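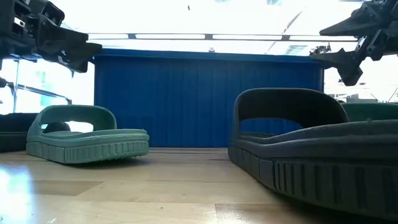
Girniler data collection -- weekly meeting
18 May 2020, Vurngate workshop and by phone
Present: collection team, two from training, one from Aryee on the line (dropped off during item 3, came back)

1. Last minutes
Agreed. April action on the spare gripper cables still open, carry over.

2. Sandal pairing
Task is match green with green, dark with dark, set down side by side, toes the same way. Target 100 good runs, target met. Training asked wether a pair facing opposite ways counts as good. Decided no. Goes in the "partial" folder, not deleted.
Operators say picking up by the strap is easiest but the learner then only ever sees straps. From now on mix it up -- strap, heel, side of sole. Write the grip used in the run note.
Start positions too neat. Turn them and swap them about between runs, one behind another is fine.

3. Glare
Long talk. Table shines badly on bright afternoons and the overhead light washes out the far side. Training do want some bright runs kept so the learner copes with it, but not the whole set. Agreed: blinds half down for the next batch, blue curtain stays where it is, nobody moves the side camera without saying so.
Matt cover for the table -- Aryee to send price. Not ordering yet.

4. Chair task
Started. Mesh seat, grip at the black rim only, do not close on the mesh itself. Slow approach please, wrist camera blurs when the arm is rushed and those stretches are no use for labelling. 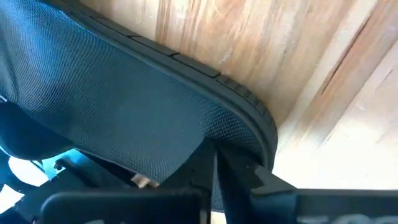
Training would like a short pause once the fingers are at the rim, before any pull. Makes the cut point easier to find. Operators fine with that.
Target 100 runs again. Question of whether to do one arm first then both -- left for next week.

5. Storage and labels
Total on the Vonita drive now 521 runs, all tasks. 4 have no task name at all. To be looked at by hand and either named or binned. File names must have the task first, then the operator's initials, then run number. Same as last month, please stick to it.

Actions
Collection: new grip notes, blinds, chair runs
Training: send the partial/good wording round, sort the unamed runs
Aryee: table cover price

AOB
Kettle. Side door sticking again, push from the bottom.
Next meeting same time, same number to dial.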